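Heino Baranauskienė on wood finishes that survive a canteen

The finish on a dining table fails at the edges first, according to Heino Baranauskienė, and most buyers inspect the middle. Baranauskienė runs the surface workshop at Grotent, which refinishes tabletops for canteens, staff rooms and small cafes. The workshop occupies the rear half of a former print works in Helletberg. We spoke there in January, between two coats on a long table that could not be touched until the afternoon.

The trade divides finishes into two groups: those that soak into the wood and those that form a film on top of it. Baranauskienė uses both. "A film is easier to clean and harder to repair," Baranauskienė said. "An oil is the reverse. If a client has one person who will re-oil the tables twice a year, I recommend oil. If they say everyone will pitch in, I recommend a film."

The workshop keeps a ledger of every top it has treated. It currently runs to 552 entries, each with the species, the grit of the last sanding, the product, the number of coats and the date of any return. Returns are the part Baranauskienė reads. A top that comes back inside 2 years is marked in red and the cause is written beside it. The usual entries are standing water, an alkaline cleaner, or a hot pan set down without a mat.

Sanding takes up more of the schedule than coating does. Baranauskienė stops at a moderate grit on tops that will be oiled. "Go too fine and you close the surface. The oil sits there and goes sticky, and the client calls me in a week." Between coats of film finish the surface is dulled with a fine pad and wiped with a damp cloth. The cloth is changed for each top.

The largest current job is for Pultico, a catering supplier with 9 dining rooms. It asked for one finish that would suit all of them, and Baranauskienė declined. Six of the rooms have low use and received a hard wax oil. The others are wiped down many times a day and were given a two-part lacquer. "They wanted a single line on the invoice," Baranauskienė said. "I gave them two lines."

Color is a recurring dispute. Oil darkens most timber and pushes it toward orange, and the change continues for months under daylight. Samples are therefore supplied on offcuts of the same batch, half covered with card and left on a windowsill. Siliņa, the sawmill that supplies most of the stock, sends the offcuts along with the boards at no charge.

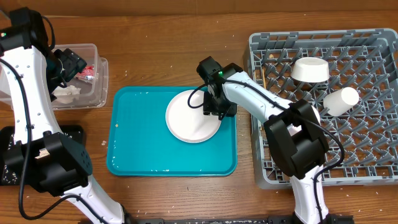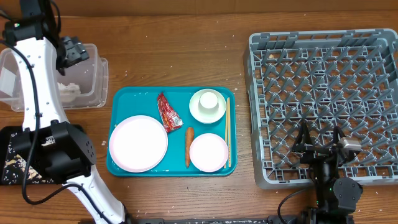 Cleaning instructions go out with each delivery and fit on one side of a sheet. The first line tells staff to clear dry matter before any liquid touches the surface. Crumbs and bits of debris, such as those lying on the wood around the teal tray in both photographs, turn into a mild abrasive once a wet cloth is dragged over them. Baranauskienė specifies a soft brush, then a cloth wrung out nearly dry, then a second dry cloth along the grain. Trays are to be lifted and never slid.

The sheet also lists what to leave out of the cupboard: scouring pads, ammonia, and furniture polish containing silicone. Silicone is the worst of these from the refinisher's side. It works into the pores and repels the next coat, leaving small craters that have to be sanded back. "I can usually tell within a minute of opening the can," Baranauskienė said. "The lacquer pulls away from itself."

Asked whether a neglected top is ever beyond saving, Baranauskienė went to the ledger and found an entry with a line through it. The top was veneered, and an earlier contractor had sanded through at one corner - a patch the size of a hand. It was returned to the client unfinished, with no charge for the visit. Solid tops are more forgiving, and one on the bench was due for its third full sanding. By then the first coat on the long table had dried enough to be padded down, and Baranauskienė put on a dust mask and went back to it.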